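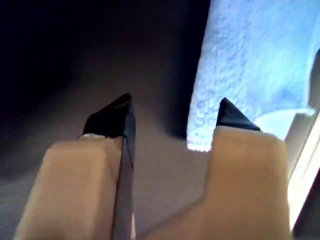
Gripper fingers with dark pointed tips, seen at close range. A pale blue textured fabric is at upper right.

Gaswood is a collection of recorded cloth-folding demonstrations used to train robot control policies. It was assembled by Nerovora, a robotics software firm, under the direction of Remedios Mercado, and was first released on Jul 11, 2018. The collection holds 3,000 demonstrations, also called episodes, performed by 11 operators on two-armed workstations.

Background

Cloth has long been a hard subject for automated handling. A folded towel changes shape each time it is touched, and its position cannot be given by a few numbers in the way that of a box or a bottle can. Earlier work at Nerovora relied on hand-written folding routines, known inside the firm as Parex, which required the cloth to be laid out in a fixed starting position. Mercado's group set Parex aside in favor of learning from demonstration, in which a person guides the arms through a task and the system is trained to reproduce the recorded motions.

Collection method

Each episode begins with a cloth placed on a dark work surface between the arms. The operator moves a pair of hand-held leader arms, and the working arms follow. Joint positions and camera views are saved together at every time step. Overhead views give the general layout of the cloth, while close views record the approach of the fingers to an edge or corner.
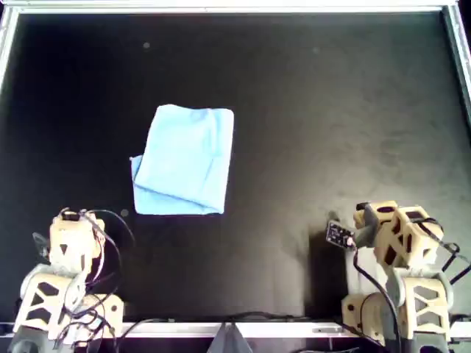 Operators were asked to vary the angle and position of the cloth between episodes and to work at an even pace. An episode was limited to 22 seconds. Attempts in which the operator lost hold of the cloth and recovered it were kept and given a separate label — a decision that Mercado defended on the grounds that a trained system would meet the same difficulty. Attempts that ended without a completed fold were stored apart from the main set.

Review and labeling

Nandi Kruger designed the review procedure. Two reviewers watched each episode and marked the start of the first grasp, the completion of each fold and the final release. Where their marks differed, the episode went to a third reviewer. The labels are kept in a plain text file beside each recording and were revised once after release, when 18 episodes were found to have been saved with the left and right arms exchanged.

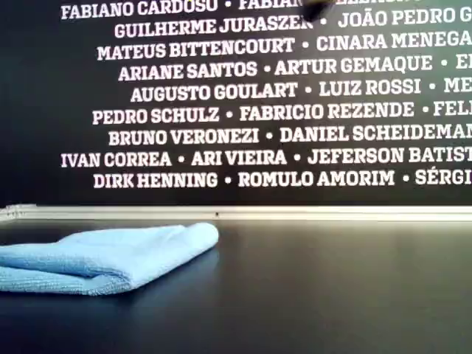 Contents and use

The main set is divided by number of folds and by starting condition, either flat or already partly folded. Lighting and background were not held constant, and users are advised to keep whole sessions together when setting episodes aside for testing. Ignacio, a later Nerovora control system, was trained first on the flat-start portion and then on the full set.

Limitations

Gaswood covers small rectangular cloths only. It contains no garments and no force readings at the fingertips. Kruger has also noted that operators developed personal habits, such as always taking the nearest corner first, and that these habits can be seen in the motions of systems trained on the data.

See also

Imitation learning
Teleoperation
Deformable object handling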